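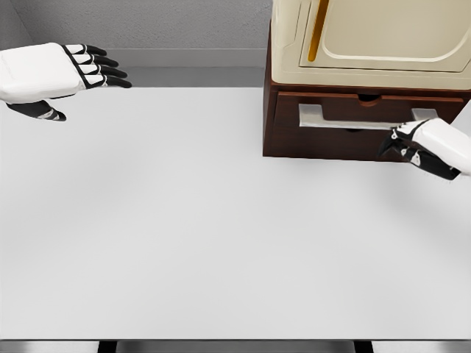

A robot hand over a light gray tabletop. Computer rendering.

Put a meter on every well

The Wultedside groundwater district has 1,297 registered irrigation wells. Fewer than half of them have a working meter. The rest report their pumping on a one-page form that comes in the mail in November, and the grower fills in whatever number seems right.

I have filled in that form for nine years. I farm 40 acres of walnuts and a little hay on the east side of the Grundunon Valley, and my well had no meter until last spring. Each fall I took my power bill, divided by a figure a pump man gave me when the well was drilled, and wrote down the result. I believed it. When the meter went in, I learned I had been underreporting by almost a third. The pump had worn, the water level had dropped, and the old figure no longer meant anything.

I don't think I am unusual. Most growers I know are not cheating on the form. They are guessing, the same as I was, and the district adds up all the guesses and calls the total a water budget.

In March the district board will vote on whether to require meters on every irrigation well above household size. I think it should pass. I also think the plan as written puts the cost in the wrong place, and I will get to that.

The case against meters is one I hear mostly at the feed store and after meetings. It goes like this. Once they can measure it, they can tax it, and once they can tax it, they can shut it off. I understand the worry. My family has had reason to distrust water agencies. When the Castellanos ditch was lined, the growers at the bottom end were promised that their shallow wells would be looked after, and they were not. Several of those wells went dry because the ditch had been feeding them all along through its leaks. People remember that, and they should.

But the cutbacks are coming whether or not we have meters. State law already requires the valley to bring pumping into line with recharge. If we have no measurements, the district will have to estimate our use from satellite data and crop maps. Those methods are decent across a whole valley and can be poor on a single field. A neighbor of mine was assigned the water use of a full orchard for ground where he had pulled the trees out that winter. It took him until August to get it corrected, and he had to drive to Keresa twice with photos and receipts from the chipping crew.

A meter would have settled that in a minute. It reads what it reads. If you fallowed a block, it shows. If you changed from flood to micro-sprinklers, that shows too, and so does the hedge of dead weight some operations carry on their allotments without farming it. The grower who has cut back is the one who gains the most from having a number, and right now that grower has no way to prove it.

There is also the question of how we treat each other. Water under my place does not stay under my place. When the big pumps west of the highway run in July, my standing level drops, and it comes back up some weeks after they quit. I can see that on my own well. I can't say how much of it is due to any one neighbor, and no one else can either. So we argue from suspicion. The small growers blame the large ones, the large ones blame the new plantings on the bench, and the people in town blame all of us for the wells that quit on the south edge of Keresa. Meters would not end those arguments but they would give us something to argue from.

Now the cost. The draft rule makes the landowner buy the meter, pay for installation, and have it tested on a schedule. For a large operation that is a small line in the budget. For a place like mine it hurts. I paid for my meter in a bad price year, and I had to cut the discharge pipe and move a filter station to get enough straight run ahead of it. The installation cost more than the meter did. Someone with an older well and a pump pad poured tight against a shed could face a good deal more than that.

I would change the rule in three ways. The district should buy the meters in bulk and own them, the way the power company owns the meter on my pole. Installation should be cost-shared, with a bigger share for farms under a set acreage. And readings should be used for totals only during the first two seasons, with no penalty for anyone whose old reports turn out to be wrong. People need to be able to find out what I found out without getting a fine for it.

That last point matters most to me. If the first thing a meter does is get a grower in trouble, growers will hate meters, and some of them will find ways around them. A magnet, a bypass, a unit that stops working every June. I have heard all of those discussed as jokes, and I don't think all of them were jokes.

The district staff say bulk buying would push the schedule back a year. I would accept that. We have gone this long on guesses, and one more year of guesses with a good rule at the end is better than a quick rule that half the valley fights.

What I would not accept is a vote to study it further. The board has had 4 workshops on this already. I attended three, and the facts presented at the last one were the same as at the first, except that the water table was lower.

The public comment period is still open. Written comments can be dropped off at the district office in Keresa, and the counter closes at 4:30. If you pump groundwater in Grundunon, send one in, even if you disagree with me. Say what your well would cost to fit and what you could afford to pay. The board does not have those numbers either.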